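The maple board, the shape sorter and a slow January

17th January

I meant to write this up before Christmas and then the usual things happened, so it is January and I am only now sitting down with a pot of tea and a biscuit to tell you how the board came along. Several of you asked after it, which was kind.

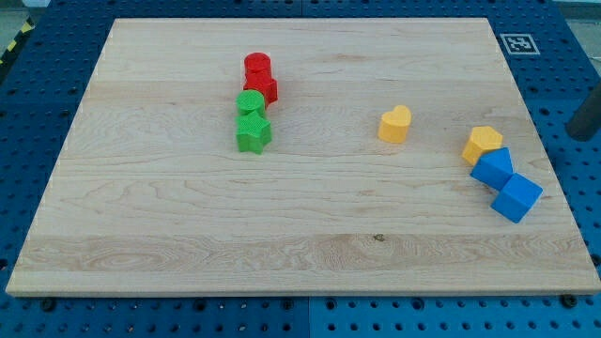

Where the board came from

If you were reading in September you may remember that I went over to Flistusbridge to help my friend Concetta Fontana clear her late uncle's workshop. He had been a joiner and he kept everything. There were jars of screws sorted by length, a drawer of nothing but hinges, and at the back, behind a stack of doors, a big piece of maple that he had glued up from strips and never used for anything. Concetta thought it might have been meant for a pastry board. I thought it might have been meant for a table top. We argued about it all the way through lunch (leek soup, very good, her own bread) and at the end of it she said I had better take it home and find out.

It came back with me across the rear seat, wrapped in a picnic blanket, and I drove like somebody with a wedding cake on board.

I had it in mind to sell it on, if I am truthful. A man at the Stemisico market had offered me 40 pounds for it without even unwrapping the blanket properly. But once I had wiped it down I couldn't let it go. Maple is such a pale, creamy wood, and this piece has darker swirls running through it and a few knots, including a small one near the lower middle that I have grown fond of. I find myself putting my thumb on it when I walk past.

Getting the surface right

I won't pretend to be a woodworker. I can sand, I can oil, and I can wait, and the waiting is the part I am worst at. I started with 100 grit paper wrapped round a cork block and went along the grain, always along the grain, with the radio on and the door open. It took three afternoons. My shoulders took rather longer to recover.

After that I went through the finer papers until it felt like the inside of a teacup, and then came the question of oil. I had half a tin of Sartori left over from doing the kitchen shelves and I tried it on a corner of the underside, where it went a bit yellow for my liking. I wanted to keep that creaminess. So I have done the top with a thin wax instead and I may put on another coat when the weather is warmer, or I may leave it. A reader called in the comments last time for lacquer. I did consider it, but I like wood that still feels like wood, and I don't mind a ring or a scratch if it got there through being used.

I left the edges alone apart from a light rub. They were perfectly good as they were and I have ruined enough things by going one step too far.

The shapes

Now, the blocks. These belonged to my two when they were small, and before that I think they lived at the Plultano playgroup, because they arrived in a carrier bag from the jumble sale there with no box and no instructions. They have been in a biscuit tin in the loft for years. I brought them down when my sister said she was coming to stay with little Ned, who is at the age where everything has to be handed to you, taken back, and handed to you again.

I had forgotten how nice they are to hold! The green star has a fine texture all over its top, and the green cylinder has some texture on it as well, so that you want to keep running a finger over them. I used to do exactly that while waiting for the pasta to boil, with a baby on one hip. The yellow heart was always the favourite in our house. It was fed to the cat (who declined), posted behind the radiator, and carried to bed at least once, and I was delighted to find it at the bottom of the tin.

I washed them all in the sink with warm water and a squirt of washing-up liquid, then went round the corners with an old toothbrush. If you are bringing plastic toys down from a loft I do recommend the toothbrush. You would not believe what collects in there.

What the board is for, then

So the great pastry board versus table top argument has been settled in favour of neither. I tried it in the kitchen first and it swallowed the entire worktop, kettle and all. Then I tried it on the dining table, where it looked handsome but meant we were all eating at chin height. It has ended up as a play board, something large and smooth that can go on the carpet so that a small person has a proper flat place for building. Things fall over on our carpet. It is the deep sort, chosen before we had children, and a tower of any ambition doesn't stand a chance.

I quite like seeing it with bright colours on it, too. The red and the blue look particularly well against the pale wood, and I may have spent longer than I should have done moving the shapes about when I had other things to be getting on with. There was a whole basket of ironing.

The next job is some sort of feet. I am thinking of felt pads, or possibly low wooden battens so that I can get my fingers underneath to lift it, as it is a heavy old thing and I am not getting any younger. Concetta says there are bound to be offcuts left in the workshop and that I should come over and look, and I suspect she would also like a hand with the hinges. I will take her a lemon cake and let you know what I find.

If anybody has fitted battens to a large board without it warping, please do leave a comment below - I would be very glad of the advice before I start drilling.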